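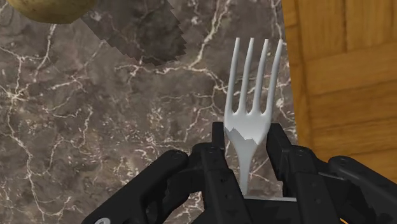
Jan 26, 2021

Ok quick one, I have to leave for Menaka's at six and I've still got wet hair.

So, eating alone. I've been doing it since October, properly alone, every night, and I've got opinions now. When Kavinda moved out he took the big table (fair, it was his aunt's) and I thought great, more floor. Then I ate standing up for three weeks. Toast over the sink. Cereal at 10pm. One night a whole block of feta out of the packet while reading the back of a shampoo bottle. Not proud of that one.

What changed it was my mother, who called in the middle of dinner and asked what I was having, and I said "crackers" and there was this silence. Long silence. Then she told me about the year she lived over the shoe shop on Skelton Street, before she met my dad, and how she set a place for herself every night with a cloth napkin. Even for soup from a can. Especially for soup from a can, she said.

I rolled my eyes a bit. But I did it the next night. Plate, glass, napkin (paper, I'm not her). Sat down on the one chair. Phone in the other room, which was horrible for maybe ten minutes and then fine.

Things I've worked out since, no order:

Rice for one is a pain. Make it for three and fry it the next day. Egg, scallion, whatever's dying in the drawer.

Half an onion keeps way longer than you'd think. Half an avocado does not, dont listen to the lemon juice people.

Radio good. TV bad. With the TV on I finish and can't remember eating.

Buy the small bread. Yes it costs more per slice. You threw away the rest of the big one, so did you save anything?

Soup freezes. Freeze it flat. Write on the bag what it is, I had a mystery orange one that I thought was squash and it was the lentil thing from Sewwandi's, very hot, had plans for a gentle evening. 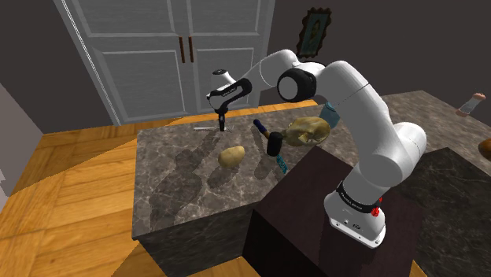 The other thing is going out alone, which I was scared of for no good reason. I went to Dolis on a Thursday and asked for a table for one and the guy just said sure and gave me the window. I'd rehearsed it in the car! Had the lamb. Had dessert. Read 18 pages of a library book and didn't take in a word, too pleased with myself.

Went back two weeks later and took in the words.

Not saying it's all lovely. Sundays are still rough. Sunday lunch at our place was always a big noisy mess, Debashish and Farzana and whoever they'd brought, somebody burning the garlic, nobody leaving until dark. You can't do that by yourself with a napkin. So on Sundays I mostly invite myself places now, I just ask. Farzana said she'd been waiting for me to, and that she thought I wanted to be left alone. I thought she was busy. Two months of that, idiots, both of us.

And some nights it's still toast at the sink. Tuesdays mostly, becuase of choir. I don't beat myself up over it.

My mother wants to know if I've bought real napkins yet. I have not. There's a set of four in the window at Weerasinghe, blue, kind of nubbly, and I keep walking past and thinking four is a lot of napkins for one person. But then laundry. So maybe four is right?

Anyway tonight Menaka's cooking and I'm bringing the ice cream, which I haven't bought yet, and it's twenty to six. More later in the week, I want to do the fried rice properly with amounts, a couple of people asked. Hair still wet. Going.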